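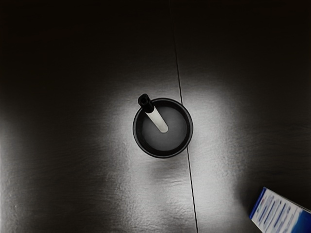 Simulate the bench before you wire it, but don't trust what it tells you

Every guide to home-built arms says to run the pick in a simulator first. Fine. I did, and got 100 clean grabs out of 100. The real arm on our bench at Fledarwood managed 38.

A few things I'd pass on, for what they're worth:

Model the cup with the marker leaning. Standing it dead upright flatters your code, and a real marker never stands that way.

Put the bench seam in. Jomar Ambrosio left it out of his first model, and his edge finder later mistook ours for the side of a tray.

Try a black cup on bright metal, then dim the lamp. If detection drops out, fix that before you print another finger.

Leave some other junk on the table, such as a small box in a corner.

Skip the paid add-ons. Precious Belmonte bought the Plarnine grip pack and I saw no difference over 6 evenings.

Rubber tips from a hardware store did more for us than 2,000 extra simulated runs. Glue them on, let them sit overnight, and check them for play before each session. I still pick up most of the markers by hand.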